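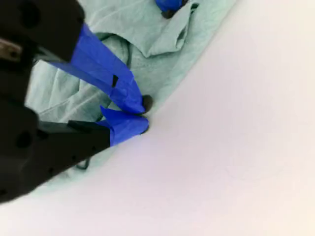
Rhun Rosser has read more robot safety policies than he cares to admit, and he has a low opinion of most of them. "They're written so that somebody can say they exist," he told me over a canteen table at Cleridmont in August. "Ask the person at the bench what the policy says about tape and you'll get a blank look."

Tape is on his mind a good deal. Cleridmont's handling group works with cloth: gripping it, lifting it, folding it. Last year Rosser was asked to write the bench rules for that work. The first draft ran to 112 clauses. The one in force has 36, and he thinks it could lose a few more.

I had come expecting to be sold something. The group's paymasters at Flallier like to talk about "trusted handling", a phrase that appears on their website without a definition, and I asked Rosser what it meant. He said I should ask Flallier. I had, and was sent a brochure.

So we talked about fingers instead. Wrapping a gripper's fingertips in tape is common practice, and none of the general guidance he was handed at the start had a word to say on it. "It changes the grip, it changes the width of the finger, and it wears. A creased edge can catch on a thread. That's three things a tester would want written down, and for years it lived in people's heads."

The rule now is that tape goes in the log like any other part, with the initials of whoever put it on. Does that happen? Rosser pulled a face. Cadi Lloyd, who keeps the log, was more direct when I put it to her later. "Mostly. Not on a bad afternoon."

Her own complaint is with the word "success". Under the old rules a run passed if the cloth was in the fingers at the end. "You could have it by one corner, or by a great wad in the middle, and both got a tick," she said. "Then someone puts the number on a slide." The new sheet asks where the cloth was held and whether it was bunched, and it asks for the failed runs too. In the first batch of 66 runs marked this way, 5 had to be thrown out as the two people marking them could not agree what they had seen.

I said that sounded like a poor advert for the sheet. "It's a good advert for doubting the old one," said Lloyd.

Rosser's other fixed idea is the state of the table. The bench rules say the surface is wiped between sets, and that specks and crumbs left on it are noted if they are not cleared. On white they show up at once, but he worries more about what a clean-looking bench does to people's judgement. "A plain white top and a soft cloth is the easy case. I've no quarrel with starting there. I do have a quarrel with anyone who tests on that and then writes 'suitable for laundries'."

He would not say who had written it. Flallier's brochure, which I still had in my bag, says it on page two.

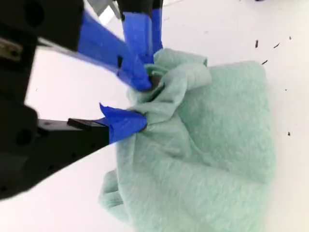 Who checks the checkers?

The group's answer is Bram Nijs, an outside reviewer who visits twice a year and picks his own runs to watch. I rang him. He was polite about the rules and less so about how they are used. "Thirty-six clauses, fine. I can find you the clause on keeping hands clear while the arm is powered. What I can't find is any record of it being broken, and I don't believe a bench where that never happens."

I took this back to Rosser, who agreed with more of it than I expected. People don't report themselves, he said, and he has no clause that will make them. Lloyd has asked for near misses to be logged without names. That request has been with management since the spring.

As for a wider standard that other benches might sign up to, Rosser has been to two meetings and come home from both with a list of definitions. "We spent a morning on 'grasp'," he said. "I'd settle for everyone writing down their tape."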